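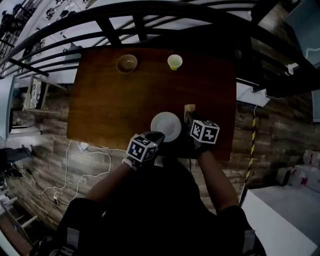 Folie 4, Regeln beim Vormachen (hier langsam reden, letztes Mal war ich viel zu schnell durch!)

So, jetzt zum Teller. Klingt banal, ich weiß, aber am Teller haben wir uns in Fustholm die meisten Regeln erarbeitet. Erste Regel: Die Würfelmarker an beiden Händen müssen für die Kopfkamera sichtbar bleiben. Wer das Handgelenk wegdreht, fängt die Aufnahme bitte von vorn an, auch wenn's weh tut.

Zweite Regel: beide Hände an den Rand, ruhig anheben, keine Schlenker. Tadeo Mansilla hat das bei uns eingeführt, und ich hab erst gemeckert, weil mir das zu steif vorkam. Dann haben wir im April 68 Durchgänge gesichtet und 48 behalten – der Rest war fast immer Hektik. Seitdem meckere ich nicht mehr :-)

Dritte Regel, und da bin ich streng: Was gerade nicht dran ist, Schale, Becher und so weiter, steht mit Abstand weiter hinten. Und Kabel gehören weg von den Füßen! (Frage ins Publikum: Wer ist schon mal in einer Steckerleiste hängen geblieben?)

Falls jemand nach einer Norm fragt: Das ist unsere Hausregel, zwei Seiten lang, die Kollegen in Brurcombe nutzen eine gekürzte Fassung. Kopien liegen vorne bei Ester.

Weiter mit Folie 5, Pausenzeiten. Vorher was trinken.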